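4.2 Why I started with the fish soup

I should say up front that I came to this study as a fan. I had watched every episode of the travel and food series made in Sonudholm, most of them more than once, and I could probably have recited the host's speech about the fish soup from memory. So when Magdalini Papadakis suggested that we look at how people in a small harbor town talk about their own cooking after a TV crew has come and gone, I said yes before she had finished her coffee.

We did 21 interviews, nearly all of them in kitchens (mine always seemed to run long, and I always seemed to leave with a jar of something). I asked everybody the same first question: what would you cook for a visitor who had one evening in town? I figured people would name the soup, seeing as it got such a loving close-up on the show. Only 2 of them did! The rest went for things that had never been on screen – a potato pie, pickled beets, a flat barley bread that one baker's family has been making for 83 years.

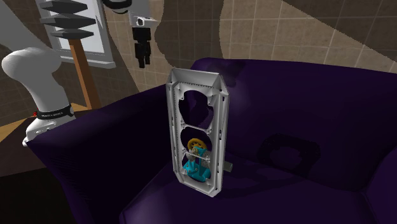

Figure 4. Food and Travel Media Group, Department of Cultural Studies, Sastbridge College

What surprised me more was how fondly people still spoke of the host. I had gone in braced for some grumbling, the kind you read about in places where tourists turn up waiting for a dish the locals eat once a year. There was a little of that. The owner of Petridis, the restaurant by the ferry landing, told me she was tired of being asked which chair he sat in. But she also keeps the note he left her, and she read it out to me twice, the second time with her hand flat on the table.

Danai Giannakopoulos, who did the interviews over in Skudville, heard much the same thing with different food in it. Her people had been given less than five minutes of the episode, and they minded that a lot more than anything said in those minutes. One man had written down everything he cooked for the crew, 20 dishes in all, and wanted her to copy out the full list – so she did, and it's in the appendix with his spelling.

I don't want to make too much of a handful of kitchens. We talked mostly to people who like to talk, and we did it in March, when the boats are in and everyone has time. Section 4.3 goes through the soup answers one by one, starting with the two cooks who did choose it.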